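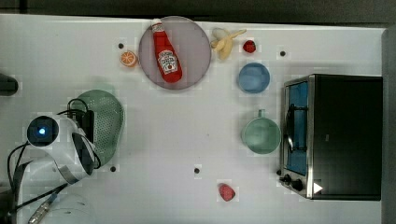
Overhead view, kitchen cell: arm at left, colander beneath it, oven at right.

To: cell-maint list
Subject: Re: Wrist camera exposure and cable slack, Sisa cell
Date: August 2022

> After the last bracket change the wrist stream smears on every
> approach. Overhead is fine. Is this the mount or the settings?
> Also the cable loops look long to me. Tomaszewski bench notes
> say 90 mm of slack at the wrist, we have 106.

Settings, mostly. The Wotik driver goes back to auto exposure when the camera is unplugged, and a bracket change means unplugging it. Fix the exposure by hand, restart the driver, then read the value back. The first write is sometimes dropped.
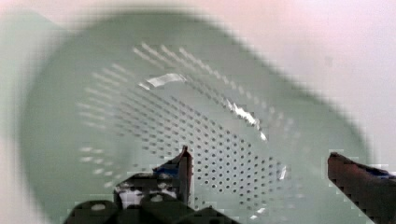 Wrist camera over the colander, fingers open. Blur on the rim, holes sharper just above the gripper.

The drainage holes make a fair target for this. If they run into streaks at the top of the bowl, drop the approach speed to 50 per cent and look again before touching the mount. If they still streak at that speed, check the bracket screws. Two highlights on the inside of the bowl are blown out as well, so do not make up for a shorter exposure with more light. Raise the gain.

The blocks around the finger edges are compression and have nothing to do with either. Sinis recorder, bitrate setting, separate job.

On the cables: 106 is too much. Take it back to 90 and tie off at the forearm — not at the wrist, where the tie ends up under the gripper body. Run joint 6 to both limits by hand before powering up.

Do not move the table or the overhead camera while you are in there. The calibration dates from November and I would like to keep it.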